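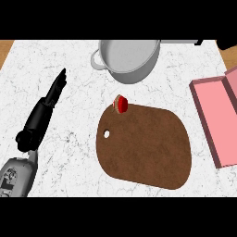 Diary / Culture and Exchange

April, 11 p.m.

The delegation from Clultum has gone to bed, or at least gone to its rooms, and I am at the desk in my socks with a commemorative plate on my lap. I have been presented with three plates in my time at the Rorkcombe twinning office and this is the heaviest. It shows a bridge. We do not have a bridge and neither, as far as I could find out over dinner, do they.

The day began with the protocol question, which I thought we had settled by email in the winter. Their deputy mayor outranks our deputy mayor but not our mayor, and our mayor was in Vaughan until noon, opening a library wing. So for 2 hours the visitors had to be welcomed by people of the wrong size. I filled the gap with the museum. The curator does a very good tour if you stop him before the looms. I did not stop him before the looms.

Anca Dinu interpreted all day and deserves a medal, or a plate. During the mayor's remarks he told the joke about the goose. She listened to the whole thing with her head tilted, said one short sentence in their language, and everyone laughed warmly. I asked her afterward how she had managed it. "I told them the mayor made a joke and it would be kind to laugh." I have written this down because I plan to use it on my own family.

Lunch was in the upstairs room, cold salmon again. The man from the choral society sat next to me and explained that the 263 letters in our archive, the ones the two towns' schoolchildren wrote each other after the first visit, are filed by color of envelope. He seemed to think this was my doing. I said I would look into it, and I suppose I will.

The real work happened after lunch, in the small room with the bad radiator. They want the exhibition of the letters to open in Clultum first and come to us in the fall. We want the opposite. Both sides said several times that it made no difference to them at all.

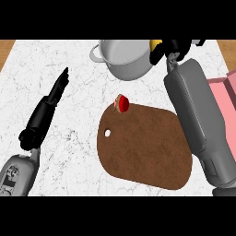

We got as far as agreeing that the catalog will have both languages on every page, and then spent a long while on which one goes on the left. Bredach was brought up, as it always is. Bredach printed theirs with one language upside down at the back, so that each town had its own front cover, and their visitors were supposedly delighted. I said it sounded expensive. Their cultural officer, a dry woman I liked more and more as the day wore on, said it sounded like Bredach.

The signing was at five. It is a statement of intent, so it commits us to intending. There were more than 60 people in the hall, a good crowd for a thing with no food at it, and the youth band played both anthems at about the speed of a person looking for a parking spot. My pen ran dry halfway through my last name. I finished with Anca's, so the document has me in two shades of blue.

Tomorrow: bus at 7, pottery, the church, a tree to be planted if the parks people remember the hole. I must call them about the hole. Also find out what happened to the spare flag, which was on the hook behind my door this morning. And think of something to give back that isn't a plate. Last time we gave them an umbrella with the town crest on it, and the deputy mayor mentioned tonight, very politely, that it still opens.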